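How to Clean a Phone Case (and the Phone Inside It) the Easy Way

Posted June 11, 2020

Light-colored cases are my favorite, and a pale mint green one is about as cheerful as a phone gets!

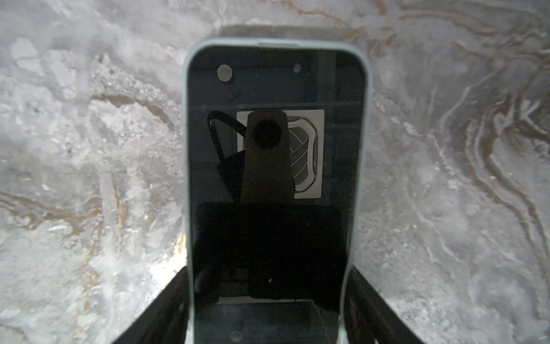

Trilok Mathur wrote in to say that he wiped the outside of his case every single night and it still felt sticky, and was it time to throw it out? Not yet, Trilok! Take the case off first. Most of the stickiness I find is along the inside lip and in the corners, where a cloth going over the outside never reaches.

I clean ours on the first of the month and it takes 17 minutes, start to finish, not counting drying. I love this job. It's small, it's quick, and you get to see the difference right away.

What you need

A bowl of warm water
A few drops of plain dish soap
An old soft toothbrush
Two microfiber cloths (one for soap, one kept dry)
A wooden toothpick
Baking soda, if the case has marks on it

Step 1. Power down
Turn the phone all the way off and unplug it. A dark screen is so much easier to work on anyway, as every fingerprint shows up against the black.

Step 2. Take the case off
Start at a top corner and peel gently, then go to the corner across from it. Thick corners can be stubborn, so go slowly. Please don't pull from the side with the buttons! I stretched one that way in June and it never sat flat again.

Step 3. Wash the case
This is for soft silicone or plastic cases only. Leather and wood need their own cleaners. Swish the case in the soapy water, then scrub inside with the toothbrush in little circles. Spend extra time on the button covers and around the camera opening. If you see a gray line in a groove, run the toothpick along it lightly.

For marks, mix baking soda with a little water until it looks like frosting, dab it on, wait a few minutes and rub it off with your finger. Yellowing from age won't come out, sadly, but blue smudges from new jeans sometimes do.

Step 4. Dry it completely
Rinse, shake, pat, and stand the case on its edge on a towel. I give mine two hours. Water trapped between case and phone is bad news, so check the corners twice.

Step 5. Do the glass
Use the dry cloth first to lift off dust and grit. Then dampen one corner of the other cloth (damp, never dripping) and wipe from top to bottom. Tilt the phone under a ceiling light as you go and you'll catch every streak. Finish with the dry cloth again.

Step 6. Put it back together
Slide the button side in first, then press each corner until it snaps. Try all the buttons before you turn the phone back on.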